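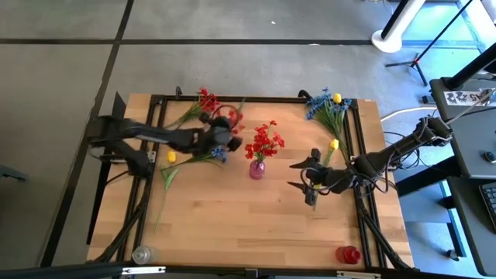 Sallano Wrestling - questions about our live shows

Last updated Jan 9, 2024

Where are the shows held?
All home shows are at Damus Hall. The August show is outdoors at Onuva Park and moves into the hall if the forecast is bad.

What time do the doors open?
An hour before the first match. Members can come in 15 minutes earlier.

How many seats are there?
The hall takes 344 seated. There are 41 ringside seats and these usually go first.

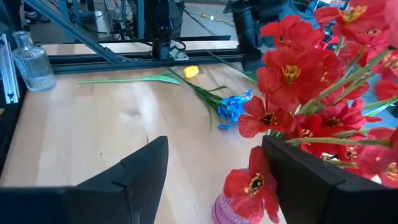
Red artificial flowers on a light wooden tabletop.

Can I bring children?
Yes. Under-14s need an adult with them. We don't use blood or weapons on family cards - late shows are marked 16+ on the ticket.

Can I get a refund?
Up to 47 hours before the doors open, yes. After that you can pass the ticket to someone else, but we need the new name by email.

What if a wrestler on the poster can't appear?
The card can change through injury or travel. We post changes on the website as soon as we have them. A change to the card doesn't count as a cancelled show.

Who holds the Sallano title?
Nina, who beat Arnel Malabanan in the August main event. The title was first contested in 2000 and the full list of holders is on the History page.

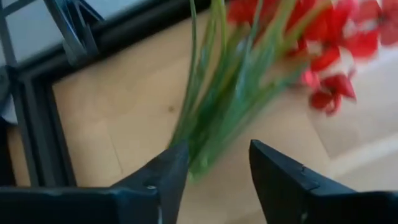
A bunch of artificial flowers.

Can I meet the wrestlers?
Most of them come out to the merchandise tables at the interval. Photos are free. Signed prints are cash only.

How do I start training?
Beginners' classes are run by Marites Panganiban. You need to be 16 or over and fill in the health form first. Bring trainers, knee pads and water.

Can I film the matches?
Short clips on a phone are fine. Please don't stream whole matches or use a flash near the ring.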